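Bimanual cell, routine check. Drindus site, November. Checked by Maarja Ozoliņš, comments read by Sawsan Karam. Sheet 15 in the Mendari set.

Mark each line OK, Fix or N/A, and write what you found.

## 1. Work surface

- [x] Table covered, black sheet only. **OK**
- [x] Nothing left on the sheet that a moving leg could catch. **OK**
- [ ] Sheet clear of the floor on the operator side. **Fix** -- it hangs down at the front. Fold it under and clip it.

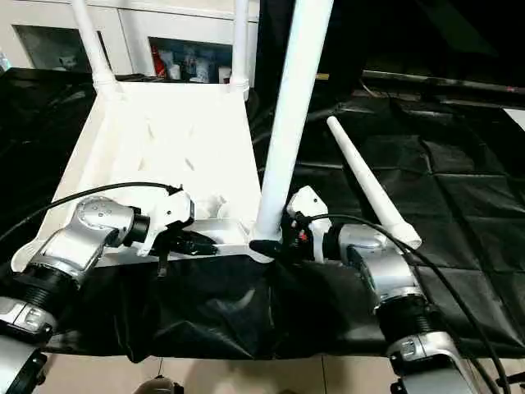
*Item 1: white piece on the black cloth, both grippers on the near edge of it.*

## 2. Cables

- [x] Slack loop on each arm stays clear of the joints at full reach. **OK**
- [x] No tape on connectors. **OK**
- [ ] Cable ties replaced within the last 65 shifts. **Fix** -- no entry in the log. Please enter the date even if you only did one arm.

Watch the left loop while the arm is moving, as well as at rest. It stands well above the wrist.

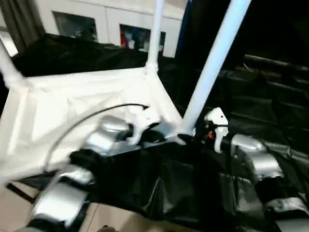
## 3. Two-arm hold

- [x] Both grippers closed before any lift command. **OK**
- [x] Speed limit set to 7 on the pendant. **OK**
- [ ] Keep-out line marked on the floor tiles. **Fix** -- order the tape from Atallah, part 407.

Sawsan: the rule is that feet stay behind the line whenever the arms have power, paused or not. Add this to the start-up card.
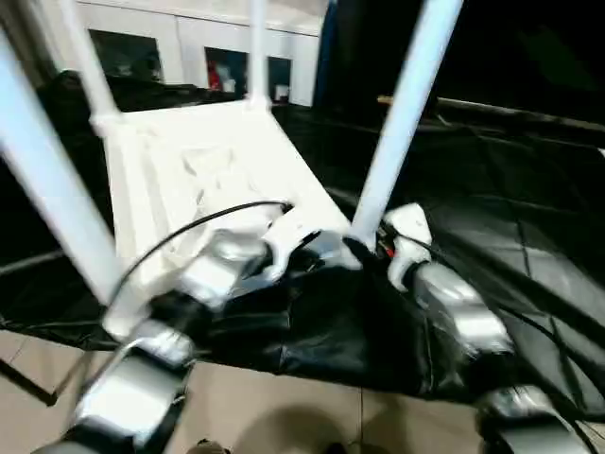

*Item 3: both arms at the workpiece, legs upward, tiled floor below the sheet.*

## 4. Finger contact

- [x] Fingers either side of the part, low down. **OK**
- [x] Finger surfaces wiped before the run. **OK**
- [ ] Wrist view checked against the Donunent reference print. **N/A** -- print is missing from the folder.

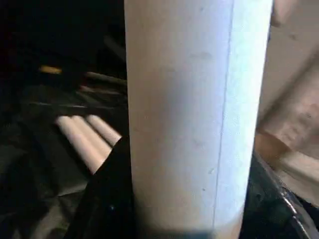
*Item 4: wrist view, white tube between the two black fingers.*

Three fixes open, all to be closed before the next powered run. Initial here: M.O.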